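Foam building block

Foam building blocks are soft toy blocks cut or moulded from closed-cell plastic foam. They are used in nurseries, playgroups and homes as a quieter and lighter alternative to wooden blocks, and are also found in craft rooms and workshops wherever small, light shapes are wanted. Sizes range from pieces that fit in a child's palm to large play shapes that can be climbed on.

Materials

Most small blocks are made from ethylene-vinyl acetate (EVA), a rubbery foam that keeps its shape after being squeezed. Larger shapes are more often made from polyurethane foam with a wipeable cover. The colour in EVA blocks runs right through the material, so a chipped corner does not show a different shade underneath. The surface is usually matt, and cut faces can look slightly speckled where the cells of the foam have been opened.

Shapes

A basic set contains cubes, oblongs, triangular prisms and cylinders. Larger sets may add arches, half-rounds and prisms with six or eight sides. Octagonal prisms stand well on end, as their flat tops and bottoms are fairly broad for their height. Makers generally keep to simple proportions, so that two small pieces laid together match the length of a larger one.

Use

Foam blocks grip one another better than painted wood, and a stack can lean further before it falls. Against this, they weigh very little and are easily knocked. A hard, level base helps -- a board, a tray or a low table is commonly used, as towers built on carpet tend to tilt. Wooden boards made up of several planks are suitable provided the seams are flush.

Sorting by colour and by shape are common first activities. In her handbook for playgroup staff, Urmila Rawat suggests starting with three shapes and bringing in the rest once these are familiar. The Jevstead playgroup scheme, set up by Wian Venter, used foam sets in all of its rooms.

Care

EVA blocks can be washed by hand in warm soapy water and left to dry on a rack. They should be kept away from radiators and strong sunlight, which can fade or warp them. Foam can be bitten through, and pieces with missing chunks should be thrown away. Small blocks are not suitable for children under three.

See also

Toy block
Unit block
Pattern blocks
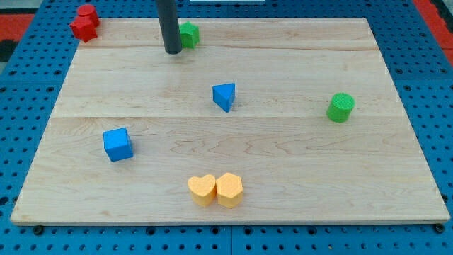 Small coloured foam-like blocks and a pale wooden board, with a green octagonal prism standing on end.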